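Abóboras de março: o que aprendemos sobre cura e conservação
Relatório de projeto, disciplina de Horticultura Aplicada
Grupo 3

Quando escolhemos o tema, metade da turma achou que abóbora era assunto resolvido. A avó guarda em cima do armário, dura meses, fim da história. Pois foi exatamente por aí que começamos! Por que algumas duram o inverno inteiro e outras murcham ou apodrecem em poucas semanas, saídas da mesma roça?

A pergunta nasceu na propriedade do senhor Zbigniew Kubiak, no distrito de Silten, que planta abóbora há mais tempo do que qualquer um de nós tem de vida. Ele nos cedeu parte da colheita de março e uma prateleira do galpão, e ainda respondeu a todas as nossas perguntas (foram muitas, e algumas repetidas, desculpe!).
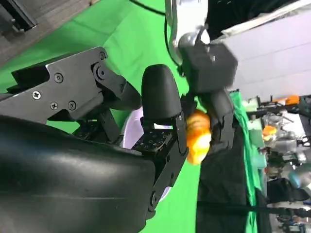 Silten, sexta-feira, 27 de julho de 2018

Terminamos hoje a última avaliação e escrevemos este relatório ainda com as mãos cheirando a semente. O trabalho acompanhou 282 frutos, todos do tipo moranga, colhidos na mesma semana e no mesmo talhão. Dividimos o lote em dois grupos. O primeiro passou pela cura, ou seja, ficou em local quente e ventilado durante sete dias, em camada única, antes de ir para a prateleira. O segundo foi direto do campo para o galpão, como muita gente da região faz.

Materiais e métodos

A colheita foi feita com tesoura de poda, deixando sempre um pedaço do pedúnculo preso ao fruto. Parece detalhe, mas o senhor Zbigniew insiste muito nisso, e depois entendemos a razão: onde o cabo se arranca, fica uma ferida aberta bem no ponto em que a casca é mais fraca. Frutos com batida ou corte visível foram descartados logo na chegada. Limpamos a terra com pano seco, sem lavar.

As prateleiras são de ripa, com espaço para o ar passar por baixo. Anotamos a massa de cada fruto numa balança emprestada pela cooperativa Bevon e fizemos uma ficha com quatro campos: massa, firmeza da casca, estado do pedúnculo e presença de mofo. A firmeza foi testada com a unha do polegar, método tradicional e bastante subjetivo, então combinamos que seria sempre a mesma pessoa a fazer o teste. As avaliações aconteceram de 15 em 15 dias.

Resultados

O grupo curado perdeu menos massa e apodreceu menos. A diferença já aparecia na segunda avaliação e foi crescendo, o que nos deixou animadíssimos (houve comemoração no ônibus da volta). Nos frutos sem cura, o problema quase sempre começava perto do pedúnculo, com uma mancha mole que se espalhava em poucos dias. Quando um fruto estragava, os vizinhos encostados nele costumavam ser os próximos.

Na parte de cozinha, que não estava no plano original, assamos abóboras dos dois grupos no fim de maio. Todos preferiram a polpa das curadas, mais doce e mais seca. Não medimos açúcares e por isso não tiramos nenhuma conclusão firme, mas fica registrado! A farofa com as sementes torradas também merecia um capítulo, só que o professor não deixou.

Apresentação à comunidade

Levamos o trabalho à mostra da escola Gebru, com um cartaz, uma caixa de sementes para distribuir e um painel sobre as cores e formatos das variedades. O público perguntou muito mais sobre receitas do que sobre fungos, e aprendemos a começar por aí. Uma senhora nos contou que passa cera de abelha no corte do pedúnculo. Não encontramos nada sobre isso na bibliografia que usamos e queremos testar no próximo ciclo.

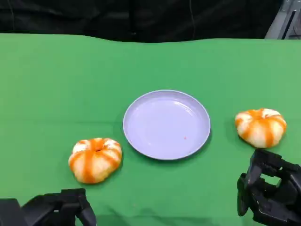 Prato lilás entre duas peças em forma de abóbora, sobre pano verde.

Dificuldades

A maior foi a umidade. O galpão fica perto do córrego Atmont, e nas semanas de neblina o termo-higrômetro subia bastante durante a noite. Tentamos abrir as janelas à tarde e fechar antes do pôr do sol, o que ajudou um pouco. Também perdemos as fichas de uma avaliação inteira, que ficaram na chuva dentro de uma mochila, e por isso há um buraco no gráfico de abril.

Outra limitação é que trabalhamos com uma só variedade e um só local. Gostaríamos muito de repetir tudo com abóbora-menina e com cabotiá, que tem casca bem mais dura, e de comparar a prateleira de ripa com o chão forrado de palha.

Recomendações para quem guarda em casa

Colha com o cabo, em dia seco. Deixe curar cerca de uma semana em lugar arejado e abrigado da chuva. Guarde sem empilhar, com os frutos afastados uns dos outros, e olhe a prateleira toda semana. Fruto com mancha mole sai na hora e, se a parte boa ainda for grande, vai para a panela no mesmo dia.

As sementes que separamos do grupo curado já estão secas e etiquetadas no laboratório. Quem quiser um envelope pode pedir a qualquer pessoa do grupo até o começo do plantio.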